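Service Robots in Shared Spaces
Week 9 handout: house rules for soft goods
Instructor: Veerle Leemans

Last week we read the Mastmont site code, all 159 clauses of it, and I saw some of you still awake near the end. Today we get to laundry. Folding a T-shirt on a hotel bed is the sort of job that makes people relax about the rules, so we'll take the rules first.

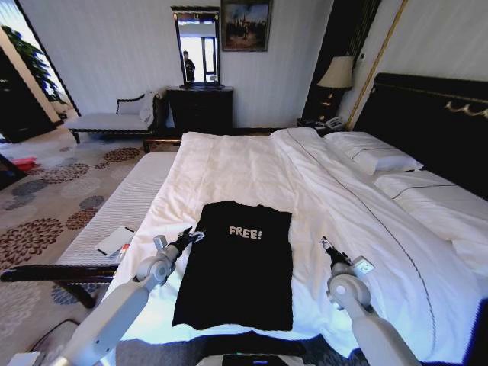

Rule 1. Agree on the work zone before power-up. On a bed, that means the bed and everything the arms can reach from it. "Just the shirt" is not a zone.

Rule 2. Cables count as part of the robot. Write down where they run.

Rule 3. Hands stay out while the arms are live. Smoothing a sleeve "real quick" is how Section 4 of the code came to be written.

Rule 4. Check the fingers and the pivots before each shift - lint, loose screws, sharp edges. Sign the sheet after you look, please. The Ulport sheets were signed through Friday by Tuesday noon.

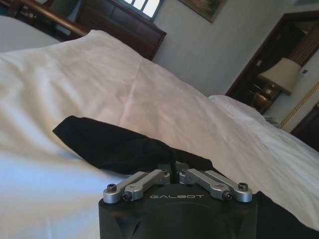 Fig. 2. Gripper links and pivot screws, with dark cloth on the bedding behind.

Rule 5. A dropped garment is an event. Log it, even if it landed nicely.

For next time: read Jingyi Lü's notes on stop buttons and bring 2 questions. "Will this be on the final" has been asked.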